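Stop tuning the planner and look at the wrist view

Most of the arguments I hear about manipulation software are arguments about planners. Which sampler, which cost function, how long to let it think. I spent nine years writing that sort of code at Unnithan and I still like it. But I think teams put their effort in the wrong place, and the wrist camera is where it shows.

A planner works on a model of the world. If the model says the edge of a shelf is a centimetre further back than it is, a perfect path will still hit the shelf. Last March Bindu Suvarna and I went through 1,688 logged reaches from our shelf work at Darnska. We sorted the failures by cause, and the planner was seldom to blame. The usual trouble was a stale or half-hidden view of something close to the hand.

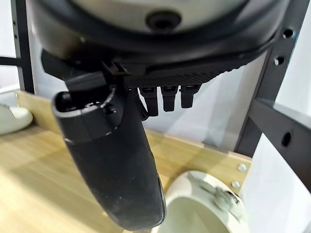
Wrist view at the shelf, with the gripper across the top and a finger hanging down on the left.

A good share of those pixels belong to the robot. The finger is black and so are the shelf uprights behind it. A segmentation model trained on tidy side-on pictures can merge the two, and the planner is then told that part of the hand is furniture, or that part of the furniture is hand. The second mistake is worse. Self-filtering removes it from the map and the arm is free to drive through it.

The cure is dull. Render the gripper from its joint angles, mask it with a small margin, and mark whatever lies behind the mask as unknown. Unknown should never be treated as free. Many stacks still do that by default, ours included until Anas Hattar changed one line in the map settings.

Corentin Lefèvre disagrees with me on this. He says that too much unknown space makes the arm timid, and he is right that our cycle times went up. My answer is to move the wrist a little and look again. A second view costs less than a knocked bowl – and the planner can ask for it, if somebody writes the call.

I would also keep the ugly frames. Our first training set had 3,000 images, and we had thrown out any where a finger covered the target. We put 1,000 of that kind back in before the next round, and I would do so from the start on any new project.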